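Tidying tips from a shared office, part 4

We got a robot for the end-of-day pickup at Woltilex in January, and my evenings changed more than I expected! I used to do the lounge corner myself — now I mostly set things up for it. What works for us:

Keep bags and bottles on open carpet, clear of chair legs.

Peel up old floor tape before it gets grubby.

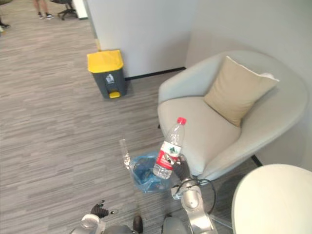
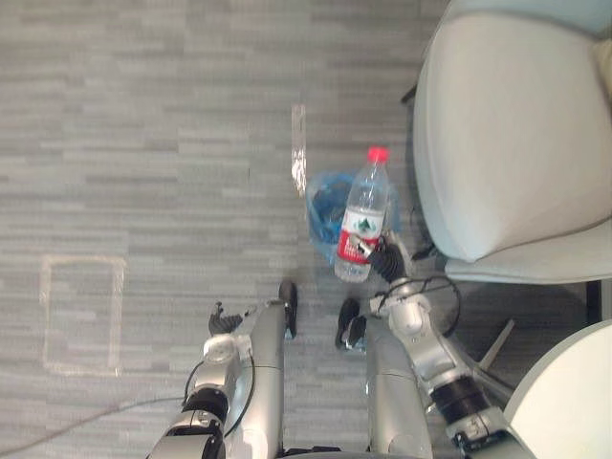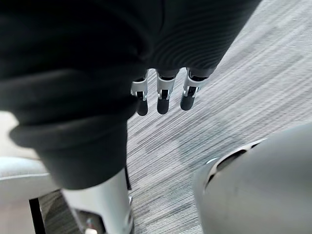
Pickup by the armchair: a bottle in the first two, dark clothing in the last.

Hang up your sweaters before you go (Napaporn, I mean you). Nuanchan still wipes the tables by hand and likes it that way. I get home earlier, though I do miss our chats over the trash bags.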